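Stestero Fan Board > Episode Talk > Season 4

Topic: Which cut of "Hilia" is the real one?

pamasitz_rewatch wrote:
The streaming version of episode 5 runs shorter than the disc version. The missing part is the second pantry conversation, where Dlamini tells the night clerk the lease is up. Without it, the argument in the cold open of episode 6 has no setup. Does anyone know which cut aired first?

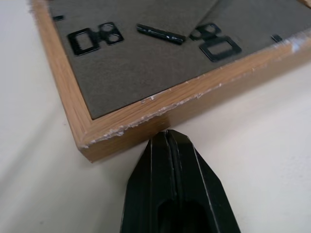

Category: Continuity and Edits

gridline59 wrote:
The short one aired first. I have an off-air recording and the pantry scene is not on it. The disc restores it and moves the credits by 16 seconds. The episode guide on this board lists the disc order, which should be corrected.

toastrack wrote:
Disagree on the guide. It says at the top that it follows the disc release for all seasons. Changing one entry makes the rest inconsistent.

gridline59 wrote:
Then add a note to the entry. Someone reading the summary will look for a scene that was not broadcast.

toastrack wrote:
A note is fine. Replacing the summary is not.

pamasitz_rewatch wrote:
Separate question. In the short cut Dlamini already has the keys when he walks into the office. Is that an error or a different take?

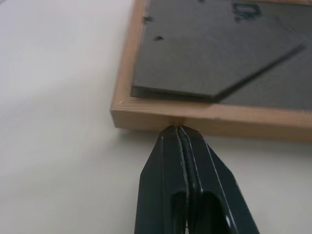

Wooden frame, face-down, corner detail

nolaughtrack wrote:
Different take. In the disc version he picks them up in the pantry. The office scene was shot both ways, and you can tell by the sleeve: rolled in one, buttoned in the other.

gridline59 wrote:
The sleeve proves nothing. It changes within the same scene in episode 4 as well. I would call it an error until someone produces the script.

nolaughtrack wrote:
In episode 4 it changes across a commercial break. In this one the whole scene is consistent from start to finish, in both cuts.

gridline59 wrote:
Fair point on the break. I still want the script.

toastrack wrote:
Note added to the guide under "Hilia." It covers the pantry scene and the credits. I left the keys out until the two of you agree.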